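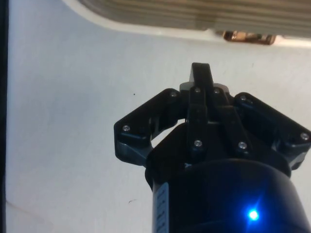 Vol. 8, No. 2

Figure 3. Work surface at the Skutham site, pale finish, in the view from above.

3.2 Work surfaces

The three sites differed mainly in the finish of the work surface. Hondar and Trurnutum kept the dark tops already in use there, and Skutham was given a pale, whitish one (Figure 3). Height was set to 800 mm at all sites, measured from the floor to the upper face at the front edge. Tops were leveled before the first session and checked again in October, when the Trurnutum top was found to have dropped slightly at one corner and was shimmed.

Surface color was treated as a fixed site property and was not varied between sessions. Earlier sorting work by Ahmadpour had used a single mid-gray top throughout, which left open whether small dark items are found more quickly against a light ground. The Skutham top was chosen with that question in mind. Its finish gives strong contrast with dark items and weak contrast with paper slips, white caps and undyed thread, and the item sets were balanced accordingly — half light, half dark — before being divided into trays.

Illuminance at the center of each top was some 380 lux with the blinds closed. Readings were taken with the meter lying flat, at the start of each day. We did not correct for light returned by the surface itself. On a pale top this contribution is larger than on a dark one, and the undersides of raised items are lit accordingly; the effect on sorting times is taken up in Section 5.

Tops were wiped with a damp cloth between participants and left to dry for eight minutes. No polish or spray was used. Marks that did not come off with the cloth were logged by position and left in place. By the end of the series the log for Skutham was the longest of the three, although this may reflect how readily a mark is noticed on a light finish. The Lü inventory form was used for all entries, with the column for surface wear split in two: scratches and stains. Scratches were entered only if they could be felt with a fingernail.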